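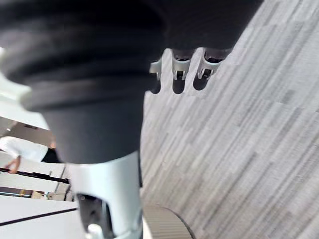
OK so I finally did the hall closet. A thread, mostly so I don't let it get this bad again.

Started at 9 thinking I'd be done by lunch (ha). It was the shelf with all the white stuff that got me. Towels, pillowcases, cleaning cloths, two bath mats, everything white because in February I decided white would be "easier." You just bleach it all! Except now I can't tell a good pillowcase from a rag until I've unfolded it.

Also clips. I love a small white clip. I clip sheet sets together with them so the fitted one doesn't wander off, and then I wash the set and the clips end up all over the house. Bought a bag of 100 from Kister and I'm down to a sandwich bag of them.

Fatos says to use rubber bands. Fatos also keeps his towels in a suitcase, so.
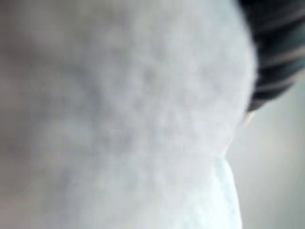
2 min read · May 16, 2019

Anything white and soft goes in one heap first. I don't fold a thing until the heap is done, or I end up folding the same cloth three times.

Then I go by feel. Scratchy is a rag. Thin in the middle is a rag. If I'd be embarrassed to hand it to my mother-in-law after a shower, rag!!

Quilted things get their own spot because they refuse to stack. I roll them and stand them up at the back like loaves of bread. Takes more room but they stay put.

Kheri asked about those Pirken shelf dividers. I have the short ones and they slide every time you pull a towel out. I stuck mine down with a bit of putty and they've been fine, but I wouldn't buy them again.

The rags are going to Ilir for the garage. He says he'll take as many as I've got, which he may regret when he sees the bag.

Still to do: the top shelf, and whatever is in the box marked SOWA in my own handwriting. No idea. It's heavy and it rattles.

Update, opened the box. Curtain rings. We've had blinds since we moved in. Does anybody want curtain rings?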